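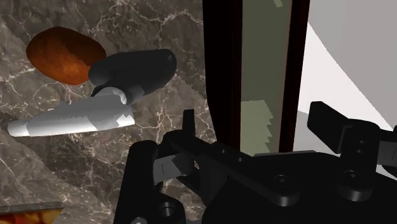 Jerky demos when I drive the arm by hand controller, should I re-record?

Kvaran Community Help > Teaching and Teleoperation
Posted Jun 11, 2018

Jairo Huanca

I am recording demonstrations in Wirness (simulation only, no hardware yet). The task is to pick one named object off a cluttered kitchen counter and set it down again further along. I drive the arm with a Domier hand controller and record at 15 samples per second. I have almost 600 demos saved.

The approach is fine. The last bit before the grasp is bad. I stop, back up, turn the wrist a little, stop again, then close. When I play the demos back the arm looks nervous, and the policy I trained on them does the same thing, except that it sometimes never closes at all. It just hovers over the object.

The worst one is the book, which stands on edge. I have to line the fingers up with the thin side and I can't judge the depth.

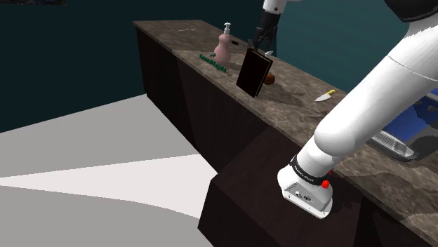
Counter seen from behind the base, gripper down near the upright book.

Things I have tried: lowering the controller gain (slower, still jerky), and smoothing the recorded positions afterward. The smoothing made the playback prettier but then the fingers clipped the book on the way down. Do I throw these out and start over, or can they be fixed? And is there a better way to teach this than the hand controller?

lowgear

Don't throw them all out. The hovering is most likely from your pauses. If you sit still for two seconds while you think, that is 30 samples telling the policy to do nothing when it is above the object, and it learns that. Cut the samples where neither the arm nor the gripper moved. Leave a few in right around the close, or the gripper command will look like it happens in mid motion.

Then sort what is left. Any demo where you backed up once and went in again is fine, I would even keep those on purpose, they show how to recover. The ones where you wandered should go.

Don't smooth positions after the fact. If you want smoothing, put the filter on the controller input while you drive, so that what you see is what gets recorded.

benchtop_m

Agree with the above about the pauses. On the depth problem, use both views while driving. I do the long reach on a view from the side or behind, and switch to the wrist view once the fingers are over the object. In the wrist view alone I always come in too low.

Also set the wrist angle early. For anything thin and upright, turn the gripper while you are still well above it, so that the fingers will come down one on each side of the thin dimension. After that the descent should be straight down with no rotation. 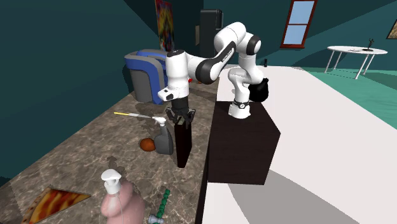
If you still find yourself correcting on the way down, go back up and redo the angle from there. It takes longer per demo but they come out much more alike, and that matters more for training than speed does.

Check what is next to the object too. Open fingers need room on both sides, and on a crowded counter you can knock a neighbor over before you get near the thing you want. I pick which way to face the gripper from that first, and from the object second. If there is no room either way, skip that layout and reset.

As for other ways to teach it, on a real arm you can put it in free-drive and guide it by hand, and for a straight descent that is easier. In Wirness you can't, so the nearest thing is to place a few waypoints and let the planner join them. I mix the two - waypoints for the reach, controller for the grasp. Save the source as a tag on each demo so you can separate them later.

randall.p

what gain are you on? mine was jerky until I unplugged the controller and plugged it back in with the stick centered. might be drift. I recorded 2,000 before I noticed

Jairo Huanca

Cut the still samples from the book demos and retrained on those only. It closes now most of the time. Still comes in a little crooked, so I will redo that set with the angle fixed at the top. Checked for drift as well, the stick reads zero when I let go.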